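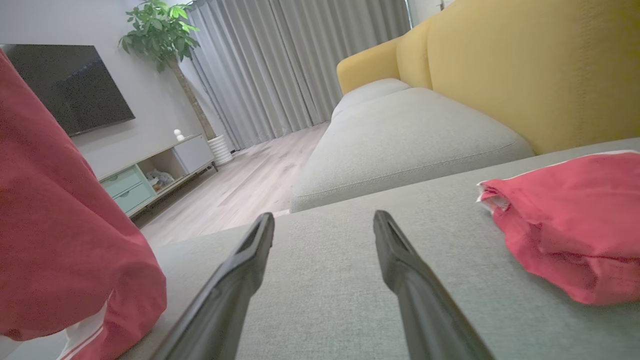 Red garments on the gray sofa, seen beside the gripper fingers.

Filed under: Grant Updates / Equipment

Hi Ama,

Money first, I know you like it that way! Of the equipment line we have 2,933 dollars left, and I'd like to hold nearly all of it until April. The Brirno quote for replacement finger sets came in at 387 dollars a set, which is higher than I budgeted, and Lamisi is asking Fovar whether they'll match it. I'm also putting 400 dollars aside for cables and connectors (we go through more of those than I ever planned for).

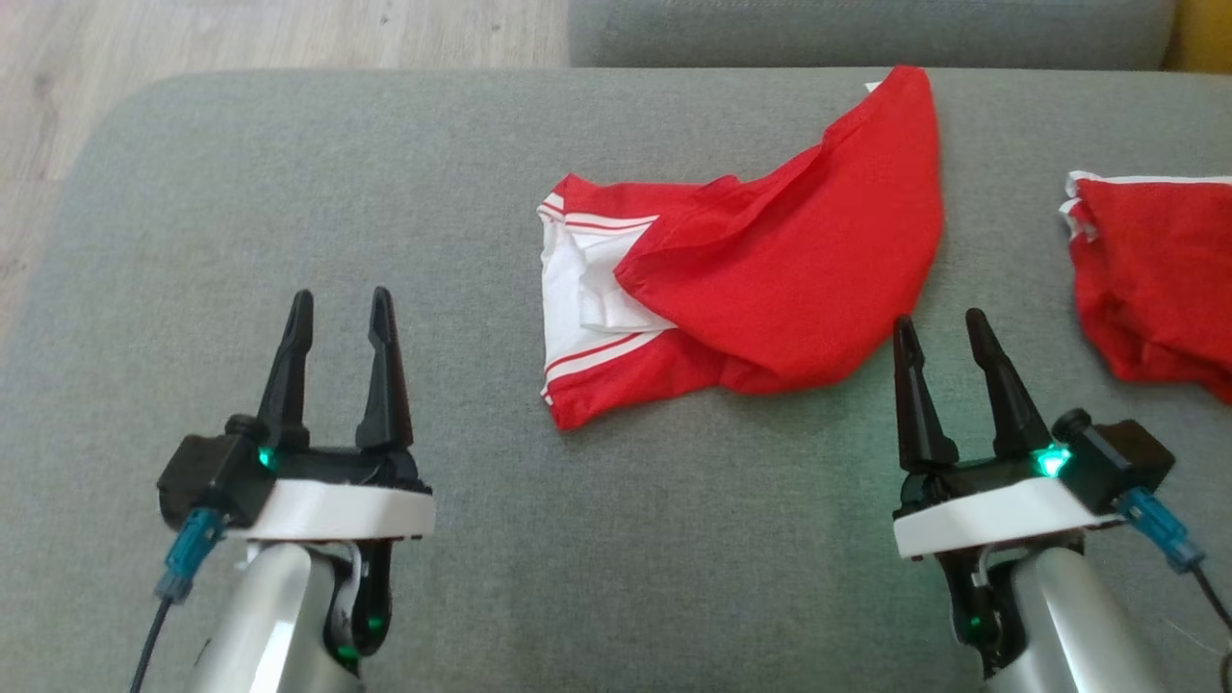

Two-arm setup at the sofa, both grippers open, shorts or something similar in the middle.

The bigger question is whether we buy the second wrist camera from Andar now or push it into the next budget. I keep going back and forth. Lamisi wants it now — she says the folding work leans on close views and a spare would save us days if one dies. I'd wait for the fingers to be settled first and then order both together, so we pay for shipping once.
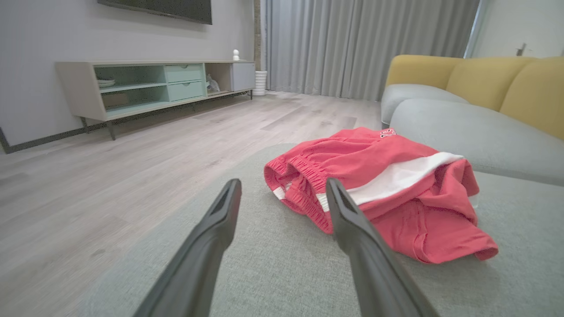 Fingers are still the item I'd spend on before anything else. Boateng makes a softer tip that I'd love to try, but they only sell in packs of 2 and won't loan one out. Shorts are a good test for it: a gathered waistband on one side, a loose leg opening on the other, and a tip has to cope with both. If you're okay with one pack, I'll fold it into the April order and send you the revised sheet.

2025-03-30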